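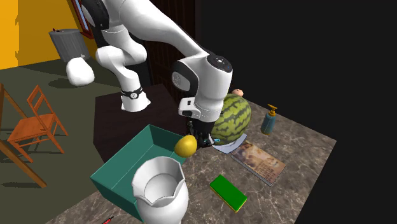 Filed under: Kitchen & Home > Reviews > Countertop care

I've had the Holtavance stone sealer kit for 3 months now and people keep asking me if it's worth the money, so okay, sitting down to write this up! You get the sealer, a bottle of daily cleaner, two applicator pads and a cloth (the cloth is junk, use an old T-shirt).

My counters are marble and my family is hard on them. Coffee, lemon juice, my son's hot sauce phase. The stuff I used before was from Pludalov and it left a haze I could only get off with a lot of scrubbing and some bad language.
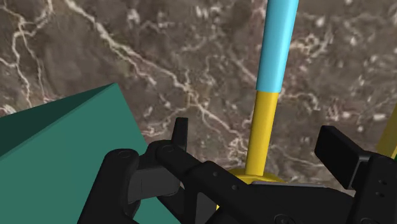
The Holtavance goes on thin and smells a bit like crayons. I did two coats in one evening with the window open, wiped off the extra after ten minutes like the leaflet says, and went to bed. Next morning there was no haze, and a splash of water sat up in beads. Red wine wiped up fine after an hour. Lemon still left a dull ring by the sink, but my friend Carmela Arrieta had warned me that sealer won't stop etching, so I can't be too mad about it.

Gripes? The cap on the cleaner leaks if you store it on its side, and the leaflet print is tiny. I also ran short on the second coat and had to skip the strip behind the stove, so buy the bigger bottle if you have a long counter.

4 stars from me. I'll do another coat in December before everybody comes over for the holidays.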